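The Great Stenby Cupboard Clear-Out

Posted by So-ying Lai, Monday, May 9, 2022

For those who missed it, we emptied the stationery cupboard. The one at the end of the corridor at Stenby, with the door that opens if you lift it and swear. It has been on the list since we moved in, and the list was in the cupboard.

The job was meant to take a morning. I had drawn up a plan with coloured sections, which Mousavi pinned to the wall and then stood in front of for most of the day. What follows is a record of the proceedings, room by room and heap by heap, with my remarks. If you see something of yours, it is in the box by the front desk until the end of May. After that it goes to the charity shop, or to Arham, who has started bringing a rucksack.

The door

Closed, for the last time in its natural state. The sticker says 1481. We have no other doors with numbers on, and no idea where the previous 1480 went.

The top shelf

Christmas. A great deal of Christmas, in bags inside other bags. The paper chains had stuck to each other and came out as one long paper rope, rather handsome. Kept.

Also up here: a desk diary for the year 2000, unused. Somebody was obviously keeping it for best.

The second shelf

Envelopes. If you have ever been told by me that we were out of envelopes, I apologise. We were out of envelopes you could see. There were windowed ones, padded ones, ones with the old address, and a packet of the very small kind that florists use, opened, with 57 left in it. (Yes, I counted. It was raining and the kettle was slow.) The old-address ones are now scrap paper and will remain so until we all retire.

The third shelf

Lever arch files, arranged by a system known only to whoever left. One was labelled URGENT and held the instructions for a fax machine. One was labelled MISC and turned my stomach slightly, so I gave it to Mousavi.

He reports that it was mostly takeaway menus. He has kept two of them.

The floor of the cupboard

I would rather not dwell on the floor of the cupboard. There was a fan heater with its plug taken off, a carrier bag of other plugs, and a single wellington. The wellington is a left, size unknown, and has been given its own page in the lost property book. The carpet underneath was a different colour from the rest of the corridor and will need getting used to.

The tape measure incident

Arham, having found a steel tape measure, measured everything. The cupboard is 91 centimetres wide at the front and somewhat less at the back, and this accounts for the shelf that never fitted and the small war over it last year. I am told I may stop saying I was right.

The tea break

Held on the stairs, because every chair upstairs had a heap on it. Biscuits were provided by the Skurnemance fund, meaning my purse. For newer readers, Skurnemance was the name of our first newsletter, after a typing error so thorough that we never worked out what the word should have been. We found a box of back issues behind the envelopes. The crossword in the first one can't be done, and I say that as the person who set it.

The pens

Tested, every one, on the back of the menus Mousavi didn't want. Dead ones in the bin, live ones in the jar, and the ones that write if you warm them up in your hand went back to the people who had put them away like that. You know who you are and now you have a pen.

The whiteboard markers

See above, but with more despair. The red ones always go first, and then everybody writes in brown for a year.

The keeping heap

Anything that worked and had an obvious use went downstairs to be put away properly in labelled tubs. The tubs are clear so that we can see what's in them. The labels are for people who don't look.

The awkward heap

Too good to throw out and of no clear department. It got bigger whenever I left the room. There was a proposal to put it all back in the cupboard and close the door, and I want it recorded that the proposal was defeated by only one vote, and that the vote was mine.

The round table

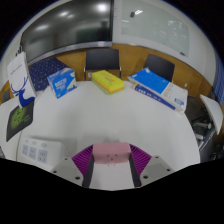 Deciding what to do with the odds and ends took longer than emptying the shelves. My rule was simple: put it on the table, say what it's for, and if you can't say in one breath then it goes. Arham spoke up for the mouse pad, on grounds of the lime green, and was allowed it. The sticky notes needed no defence, being yellow, orange and green enough to be read from the car park, and I have them down for the front desk. Mousavi wanted the navy box with the white and gold dots, and when asked what for, said "things". That was in one breath, so I had to let it stand. As for the white paper bag, I can't bring myself to fold up a big blue stag and put it in the recycling, so he's staying until someone has a present to wrap.

The tip run

One car, two trips, and a long talk with the man at the gate about whether a laminator is a small appliance. It is. The fan heater went to the same cage and was not mourned.

The cupboard, after

Swept, wiped and fitted with the shelf it always should have had, cut down by Arham to his own measurements. It holds paper, envelopes and printer ink. You may put paper, envelopes and printer ink in it. If you are standing there with something else in your hand, please walk it back to wherever you found it and have a think.

The cupboard, the following morning

A bicycle pump. I am making enquiries.

Thanks to everybody who carried things downstairs, and a particular nod to those who carried things downstairs and didn't carry them up again by the other staircase. Copies of the first Skurnemance are free from the front desk, one each. The wellington is still available.

Next month: the fridge.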